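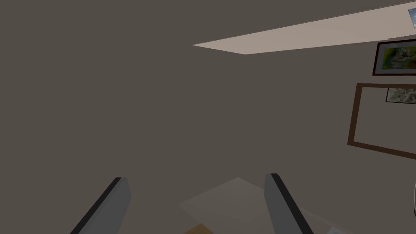

Notebook 3, p. 24

June, 9:40 a.m.

Allstead room pack, trial license, second entry. The installer went through on the bench machine this morning after I removed the old Pletmont plugin. The two share a config folder and the Allstead installer quietly reads whatever is in there. Worth a line in the setup notes. If you have Pletmont on your machine, move the folder out first and put it back after.

What we have for the trial: the furnished rooms, the arm with a two-finger gripper, the wrist view, and the scripted motion tool. No depth output at this license level. Depth and segmentation are in the next tier up, and the sales sheet puts both under "standard," so I wrote to them about it. No reply yet.

Started with the wrist view since that is what the Pornard job needs. Gripper open, arm tipped back until the view is mostly plain wall and ceiling. Shading on the big surfaces is flat, a gray-brown with no texture at all. The wall pictures have a lot more in them than the surfaces they hang on. The yellow-green painting in its dark frame holds up well enough at a steep angle. The small gray one near it is harder to make out.

For Pornard the flat walls matter. Their pose estimator hangs on to small surface detail, and a smooth painted wall gives it little to work with. Real walls in their building aren't perfectly smooth either. I would want some noise or a texture swap before we train on any of this. The pack has a material editor but it is locked on the trial.
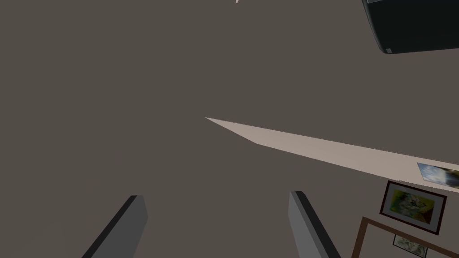 Motion tool next. You write the poses in a text file, one per line, and it interpolates between them. It works. The joint limits are enforced but not reported, so a pose outside the limits is clipped and the run goes on as if nothing happened. I lost most of an hour to that before I printed the joint values and saw the wrist stopping short. Pletmont at least writes a warning to the log.

Default capture rate is 15 frames a second. It can go higher but the timestamps start to drift against the joint log. Left it at 15.

Ran the long script over lunch: 439 poses, one frame saved at each. All of them were on disk when I got back. File names are padded to four digits and sort correctly – a small thing, but the Orbán kit we tried in the spring didn't manage it.

Lens settings are in the camera file and they are readable. Field of view, near plane, far plane, nothing hidden. The near plane is set close enough that the fingers render whole up to the edge of the view, which I like. The finger geometry is simple, flat gray slabs with a dark side face. Fine for our purposes. If someone wants contact work they should load their own gripper model, and I haven't tested that.
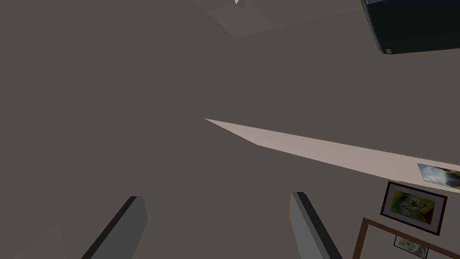 Can the room pack run on the shared server without a display attached?

It can, with the offscreen flag set in the launch file, but the trial license has to be activated on a machine with a screen first and then copied over.

Did that at 2:15 p.m. The copy went fine. Render speed on the server was better than on the bench machine, though someone else had a job going so I don't trust the number and I'm not writing it down. Memory use crept up over the run and dropped after a restart. Allstead's notes suggest restarting every 200 resets. I'd script that and not rely on anyone remembering. 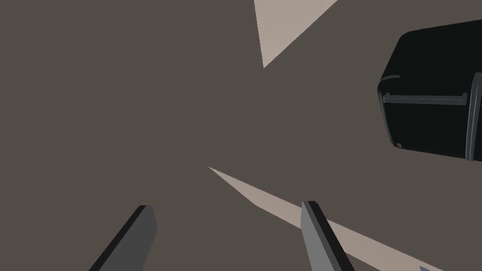 3 min read

Added for whoever picks this up from the shared page:

The dark box-shaped piece with the gray bar across the front has rounded corners that render cleanly, even close up. Compare that with the plain surface behind it, same flat shading as noted above. So the modeling effort in this pack went into objects and much less into surfaces. I'd put that in the report to Pornard in those words.

Against Pletmont so far: Allstead is easier to script, has better furniture and a clearer camera file. Pletmont has better logging, and it has textures. Price is close for one seat. For the whole group Allstead comes out lower, going by the quote we have, but that quote leaves out depth.

To do:
Ask again about the depth tier.
Get the material editor unlocked for a few days.
Rerun the long script with a check on clipped poses.
Load our own gripper model and see what breaks.
Put the Pletmont folder back on the bench machine.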